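Business > Local > Work

The folding arms of Zendville

April 11, 2024 | 26 shares | 3 comments

Wodine, the commercial laundry on the edge of Zendville, began trying out robot arms for folding in February. I went to ask one of the people who used to do that job all day. She has been there five years and didn't want her name printed.

"They told us it would take the boring part," she said. "The boring part was the part where we talked."

There were 25 folders on the floor before the trial. No one has been let go. Four have been moved to sorting, and she is one of them – same pay, she said, but heavier lifting and a worse shift.
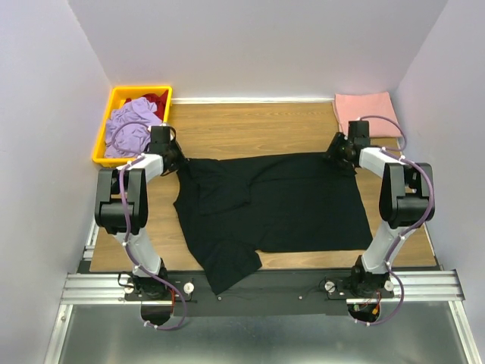

Two arms with a black garment held between their grippers.

I asked whether the machines were any good. She shrugged. "Towels, fine. Give it a shirt with a sleeve inside out and somebody gets called over. That somebody is usually me."

A manager, also unwilling to be named, told me the system, called Emik, "frees people up for skilled work." I asked what skilled work. He mentioned quality checks, then said the training for those hadn't been scheduled.

She laughed when I passed that on. "Folding was the skilled work. Try doing a fitted sheet."

The company will decide whether to buy more arms after the trial. She hasn't been asked for her opinion.

Comments (3)

pressroom101: Same story at my old plant. "Nobody let go" lasted a year.

Kettle: My back would be glad of a robot, sorry.

dayshift: Who pays when it rips something?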